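Numbering spare keys in a shared workshop

The old system at Sketlow was a biscuit tin. It held every spare key for the building, the lockers and the storage cages, 147 in all, and most had paper tags from 1999 written in ballpoint that had faded to nothing. I spent the better part of June replacing it.

The first decision was what the number refers to. I number the lock, never the key. A key gets copied, bent or lost, and the lock stays on the door. Copies take a suffix, so 96-2 is the second copy for lock 96.

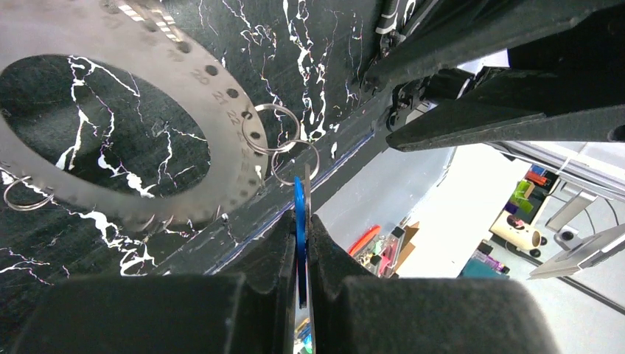
The register is a plain spreadsheet with one row per copy. Columns are lock number, suffix, blank profile, holder and date out. I left out a column for the room name – names change, and a lost list with room names on it is a gift to whoever finds it. The room names live in a separate file.

Retired numbers are not reused. Joris Postma argued for filling the gaps and I can see the appeal, but an old key turning up in a coat pocket should never match a new lock on paper.

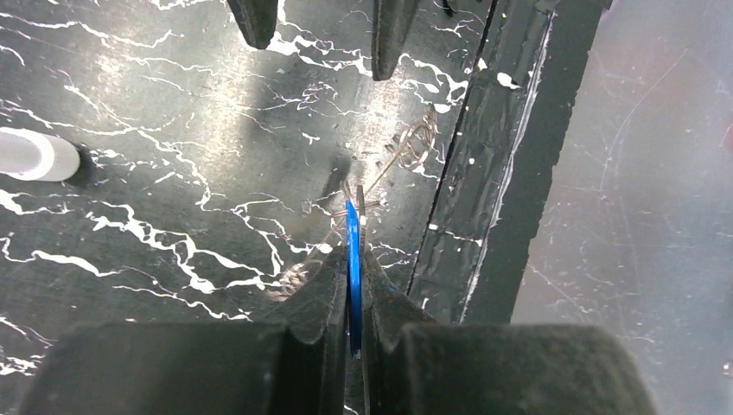 Words and register: Felicja Ziółkowski
Filed under: Workshop, Keys

Colour coding I tried and dropped. Five colours were fine until the sixth zone, and two of the caps looked identical under the hallway light. Stamped numerals at 3 mm are legible enough.

Next job is the padlocks on the Stillow cages, which are keyed alike in groups and need their own series.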